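Search this site Enter keywords

Write the rules for the table, then for the gripper

I have spent a good part of this year reading rulebooks for robot teaching data. Most of them are about the wrong thing. They go on for pages about file formats, frame rates and how to name a folder. Then they give one line to the person holding the gripper, and the line usually says "perform the task naturally."

That line should come out. It sounds generous, and it leaves the hard decisions to whoever is most tired.

The work I mean is done with a hand-held gripper. A person squeezes it, picks something up, puts it somewhere else, and the recording is later used to teach an arm to do the same. It is done on kitchen tables, on workbenches and in the back rooms of shops. I think that is a good thing. A robot that has only seen a clean lab bench will not know what to do in a house. But working in homes means the rules have to be written for homes, and so far few of them are.

The group I work with, Hekiditz, started with a borrowed rulebook of 20 pages. We are down to 2. I want to argue for what stayed in, and for one rule that I think every group should have and most don't.

Start with how a thing is held. Take something small, glossy and round, the kind of object that turns up in any handbag. If it is gripped too low, it tips. If it is gripped off center, it rolls in the pads and the next move starts from a bad place. People correct for this without thinking when they use their fingers. They don't when they use a tool, at least not for the first few hours. So our rule says that small upright objects are taken between the middles of the two pads and held upright until they are over the place where they will go. A new person can check that by looking.

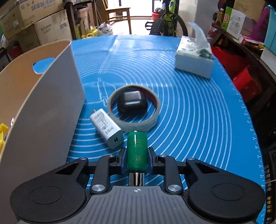 What counts as a finished pick

This was our longest argument. Catarina Serrano wanted a pick to count as soon as the object left the surface. Filippos Raptis wanted it to count only when the object had been set down and the jaws were open again. I began on Catarina's side, because her rule gives you more picks per hour, and I moved over to his.

The reason is simple. A lift with no ending teaches an arm to lift. In a home, the lift is the easy half. The trouble comes when the thing has to go into a bin that already has other things in it, or next to something with a cord, or back on a shelf that is a little too narrow. If the standard lets people stop halfway, they will stop halfway more and more as the day goes on. I did it myself.

So the standard now says that a pick ends with open jaws and a still object. If the object falls over after release, the recording is kept and marked as a fall. It is not deleted. I would make that a rule everywhere. Groups that delete their failures end up with a clean set and no idea how often their people miss.

Leave the room alone

The second rule that stayed in is about the surroundings. The old book told us to clear the area for three feet on every side of the work surface. We did that on our first job, and it took longer than the recording. It also gave us rooms that nobody lives in. A table in a home has boxes near it, and a bicycle, and the shopping. A person working there moves around those things, and the tool has to as well.

There are limits. Anything with a name, an address or a phone number on it should be turned around or covered before work starts, and if it is missed, it should be caught in review and blurred. Letters, prescriptions and school papers leave the room. People who live in the house are told in plain words what is being recorded and can ask for any of it to be thrown out. We put a time on that request — it has to be answered by noon the next working day — and I would not sign a standard that didn't.

Cords and bags on the floor are a different matter. They are a tripping hazard for the person with the gripper, who is looking at the tool and not at their feet. Those get moved out of the walking path every time, even when it spoils the look of the place.

The rule most groups lack

A gripper can hold the thing itself or it can hold the thing that other things are in. Borrowed rulebooks treat these as the same action. They are very different, and a basket is where you find out.

When you pinch the wall of an open basket, one finger goes inside and one stays outside. The inside finger is now sharing space with whatever is in there. If you pull, the load may shift toward you. If you lift from one wall, the far side hangs and the whole weight turns on a thin strip of plastic between two pads. A person can feel that through their wrist and ease off. The recording will not show the easing off very well, and the arm that learns from it may just pull.

What I want written down is this:

Grip the wall at its middle, with the inside finger clear of the contents.

Slide before you lift. If the job can be done by sliding, don't lift.

Do not lift a loaded basket by one wall. Use two grippers or take things out first.

Note whether the basket was loaded when the recording began.

That is four lines. When we added them at our Stidia site, the review team stopped sending back basket recordings with the note "unclear what was intended." I don't claim it proves anything about the arm. It did mean that people on the table and people in review were finally talking about the same action.
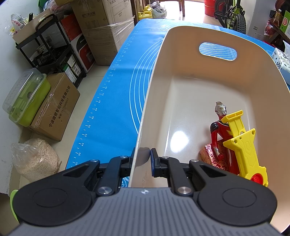
Filippos Raptis, who read a draft of this, told me I had gone too far on the lifting rule. People do lift baskets by one side, he said, all day long, and if we forbid it we will have a robot that has never seen the most common way a basket gets moved. He would allow it up to a set weight and ask for it to be marked.

He has a point. My answer is that a robot does not have to copy every habit we have, and I would like it to learn the safe way first. But I have agreed to try his version for 3 months at one site, with the weight written on a card at the table. If the falls go up, we go back.

Who gets to write it

The last thing I would change is who holds the pen. The borrowed book was written by people who would use the data. They cared about what they needed, which was fair, and they guessed at the rest. They had a rule that each person should record for 8 hours with one break. Anyone who has squeezed a gripper for a morning knows what the grip looks like by mid-afternoon. We stop at roughly half that now.

Any group that writes a standard for this work should have each line tried by someone with the tool in hand before it is adopted. If they can't follow the line without asking what it means, it goes back. We do this in September, when new people start, as they are the only ones who still notice what is unclear. Last time they sent back the line on shiny objects, and the line on what to do when the tool touches something it wasn't meant to touch. Both are being rewritten. The second one is still not right, and I would be glad to see how other groups have worded theirs.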